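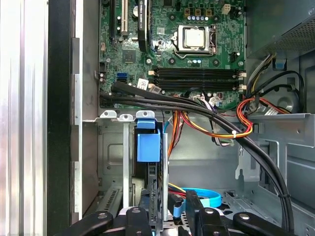

Interior de una torre de sobremesa, con el panel lateral retirado.

Informe de avance para la Fundación Savolainen
Proyecto: Aula de lectura y oficios digitales de Ginedar
Período: hasta febrero

1. Estado general

El proyecto sigue el plan que fue aprobado por la Fundación. El aula de Ginedar está abierta por las tardes, de las 16 horas hasta el cierre de la biblioteca, y recibe a personas adultas que quieren aprender a hacer trámites, escribir cartas y buscar trabajo con el ordenador. La segunda aula, la de Bondon, todavía no está abierta. El motivo principal es la instalación eléctrica del local, que no cumplía la norma y ha tenido que ser renovada por el ayuntamiento.

2. Actividades realizadas

Se han terminado dos cursos de iniciación. El primero trató del teclado, el correo y los documentos sencillos. El segundo fue dedicado a los trámites con la administración, y en él notamos una dificultad que no habíamos previsto: muchas personas entienden bien la pantalla, pero no entienden el lenguaje de los formularios. Por esta razón hemos preparado un glosario en español claro, que se entrega impreso. El glosario ha gustado mucho y la biblioteca de Vovley nos ha pedido copias.

También hemos comenzado un taller de mantenimiento básico de equipos, con 16 plazas, que están todas ocupadas.

3. Gastos

De la partida de materiales se han gastado alrededor de 2000 euros, sobre todo en impresión, mobiliario y cables. La partida de transporte casi no se ha utilizado, porque las visitas a Bondon quedaron aplazadas. Solicitamos permiso para pasar este resto a la partida de impresión. La justificación con las facturas se envía en un documento separado.

4. Dificultades

Además del retraso de Bondon, debemos informar de que la asistencia baja en las semanas de cosecha. Hemos hablado con los participantes y prefieren recuperar las clases más tarde, en grupos pequeños. Esto supone más horas para las formadoras, pero no aumenta el presupuesto aprobado.

5. Próximos pasos

En los próximos 3 meses queremos abrir el aula de Bondon, repetir el curso de trámites y revisar el glosario con las observaciones recibidas. Esperamos la respuesta de la Fundación sobre el cambio de partida antes de encargar la nueva impresión.

Equipo de coordinación, Ginedar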